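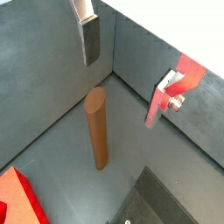

According to Gerrit Lambrechts, a peg is what remains of a toy once everything a child would like has been taken off it. He made the remark while reviewing our pilot, and we have found no way to refute it.

Home Issues Articles Authors Search
Reading time: 5 min

3.2 Objects

The Viscombe set was put together over one October from 173 candidate pieces, most of them offcuts and a few of them clearly chair parts. A piece was kept if it could stand on its own end without being talked into it. Thirteen survived. The plain brown cylinder was kept last and used most, to the mild annoyance of Gladys Condori, who had spent a good deal longer on the others.

Its virtue is dullness. With no printing and no obvious front, it gives a rater very little to have an opinion about. When it is upright, the flat top reads as a light oval from a steep angle, and raters used that oval to judge lean. They agreed on whether a peg was upright far more readily than on what to call it: our 228 comment sheets offer "rod," "dowel," "stub" and, in one hand throughout, "the sausage." We use "peg" below and have left the sheets as they were.

Lean was scored separately for standing and held pegs, following a suggestion by Arnout Martens that a peg in the air has fewer excuses. 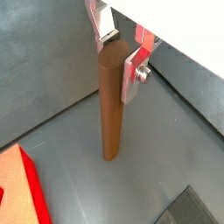
Figure 3. Brown peg, held upright and clear of the floor.

Held pegs were scored by the line of the shaft alone. An earlier version of the form also asked for "general neatness," a column that Amber Vandenberghe filled in with dashes until we removed it.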